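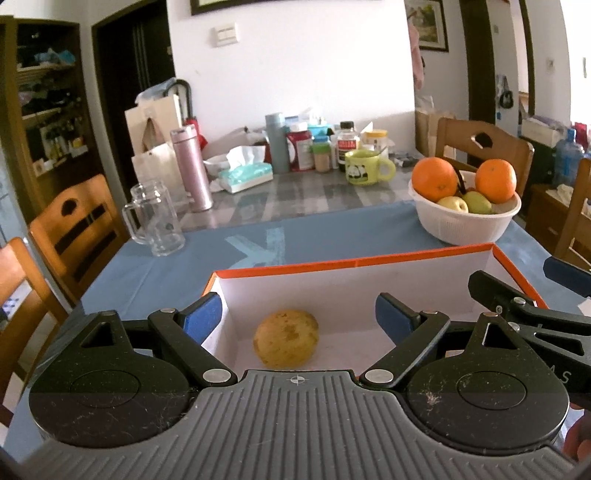 Gripper budget, fruit packing. second set now or wait?

graltwood_ops
April 22, 2023
Have 4000 left for the year. Want a second pair of handheld grippers so two people can record at once. Takeo quote is in, Donell still hasnt answered. Pads are extra on both. Anyone bought either?

khyvonen
Takeo here, 3 sets. Fine. Budget for pads though, we go thru them way faster than the sales guy said. Lint gets in the hubs too if you work over cloth, wipe them down every day.
- Kauko Hyvönen

pearbox
Wouldn't buy a second set at all. Get one real arm on lease and see if your data is any good first. Seen people buy 4 of everything and then the policy cant pick up a pear

graltwood_ops
Lease on an arm is way over what I have. And we need more hours of picking into the box, thats the bottleneck

khyvonen
Agree with OP. Hours first. Arm in June if the money comes thru.

pearbox
More hours of the same table isn't more data imo. Move the box, swap the bowls, costs nothing. One set is plenty for that

Despres_fan
Després does pads seperately, 70 a pair last I ordered. Softer than stock, better on ripe fruit. Check the mount first, mine needed new screws

graltwood_ops
70 a pair ouch. How long do they last?

Despres_fan
depends what you pick. Oranges forever. Anything with a stem, less

khyvonen
Ask Takeo for pads in the bundle. They said no to me twice then yes

pearbox
still say lease

graltwood_ops
Noted lol. Asking Takeo for a bundle price, will post it when I get it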